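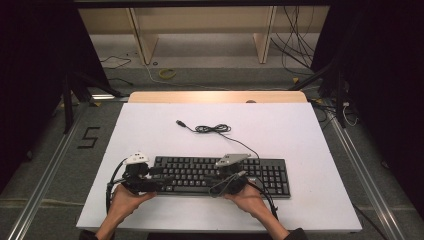
Will the keyboard testing at Pircombe still need people once the new cell is running?

Fewer per shift. Two on the bench in place of four, and the others move to repairs and returns from February.

Deming Kang wrote:
> We did 2,381 units last month by hand. If Flurnelix takes
> over the key checks, who signs off the rejects? And does the
> bench rate still apply to those of us who move?

Deming, a person signs off every reject, same as now. The cell only sorts them into a tray. On pay, the bench rate stays for 9 months and is then looked at again. I have asked for that in writing.

Training is on the shop floor at Pircombe, mornings only. Send me your name if you want repairs over returns, as there are fewer places there.

Chunhua Song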